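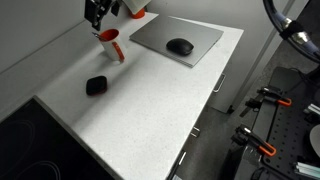 Does a kitchen counter work as a desk?
For short stretches, and for people who don't cook much. Past an hour the standing height starts to hurt, and whatever got moved to make space for the work has a way of staying moved.

That was our finding, and I want to explain why I trust only part of it. Our group (Bảo Đồng, Noémie Dhillon and me) kept a log of counter use in the shared kitchens at Wallarside for 73 days. Residents wrote down what they put on the counter and when they took it away. We ended up with 603 entries, which sounds like a lot until you read them. One hundred and fifty-four say only "stuff."

Our starting claim came from the Brorno kitchen planning booklet, which says a clear counter gets used for cooking and a cluttered one doesn't. I never believed it and the log didn't change my mind. The kitchen with the most cooking was also the messiest. Maybe cooking makes the mess. The booklet doesn't consider this.

Laptops were the item we argued over most. Noémie wanted them filed under "work," but plenty of entries had a laptop shut on the counter with a mouse on it and a mug nearby, and I can't call that work. It's storage. Bảo split the category in two halfway through, so the early entries had to be recoded from notes that weren't written for it. I'd treat those numbers as weak.

We also asked people to keep electronics away from the cooktop. Everyone agreed this was sensible. Whether they did it is another matter, as the log depends on people reporting their own bad habits.

Hrefna Thorlacius, who read our draft, suggested a tray for mugs and spoons and a shelf for laptops. We tried the shelf in one kitchen for 6 days. It filled up with mail. The tray did a little better, though the residents knew we were checking it.

If another group picks this up in October, they should drop the word "clutter" from the form and add a box for how long each thing sat there.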